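Inicio | Foro | Incidencias | Compresores y aire de buceo | Entrar

Incidencia 134: el compresor no pasa de 6 bar y la manguera sabe a aceite
Estado: abierta
Equipo: compresor Zornel de superficie, manguera Arnora, regulador Brorier

Hola a todos, vuelvo con el narguile, que ya me conocéis (y el que no, que se prepare, porque me enrollo). Lo usamos para limpiar cascos y revisar fondeos en Zavala, con agua tan turbia que trabajas al tacto, así que si el aire falla arriba te enteras abajo, y de mala manera.

El problema: desde marzo el calderín tardaba cada vez más en llenarse y ahora se queda clavado en 6 bar, cuando antes llegaba a 7 sin despeinarse. Además hay un regusto a aceite en la boquilla. Poco, pero lo hay, y yo con eso no bajo ni a recoger un grillete.

Lo que llevo hecho:

- Filtro de aspiración cambiado. Igual.
- Agua con jabón en todos los racores. Salía una burbujita en el enchufe rápido, le puse junta nueva y ya no burbujea. La presión, igual.
- Válvula de seguridad desmontada y limpia. Igual.
- Correa tensada, que patinaba un poco al arrancar. Se oye mejor, pero nada más.
- Purga del calderín: salió agua con una película irisada. ¡Aquí ya me puse serio!
- Nadie baja con este equipo hasta que se aclare. Está puesto el cartel.

11 de diciembre de 2018. He soltado la manguera y he medido a la salida del calderín: los mismos 6 bar. O sea, la manguera no es la que pierde. Sospecho de los segmentos o de las láminas de la culata, aunque el motor lo noto redondo, sin golpeteos. He pedido las 2 juntas de culata y me pondré en cuanto lleguen. 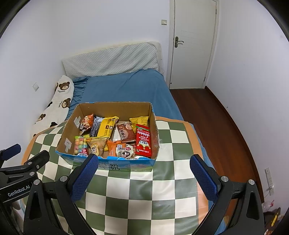

Chrysoula Vlachopoulos: Yo miraría primero la válvula antirretorno, antes de abrir la culata. Si al parar el motor sigue soplando aire por el descargador, la tienes sucia. Y lo del aceite va por otro lado: eso son segmentos, y la manguera yo la daría por perdida, porque por dentro se impregna y el sabor no se va.

Pues tiene toda la lógica, Chrysoula, y mira que el descargador ni lo había tocado. Mañana lo arranco, lo paro y pongo la oreja. Lo de la manguera me duele en el bolsillo, pero la cambio. Dejo la incidencia abierta y apunto aquí lo que salga.

Incidencias recientes
Regulador Brorier en flujo continuo al conectar
Manguera que flota demasiado: dónde poner los plomos
Qué aceite lleva el Zornel antiguo
Toma de aire demasiado cerca del escape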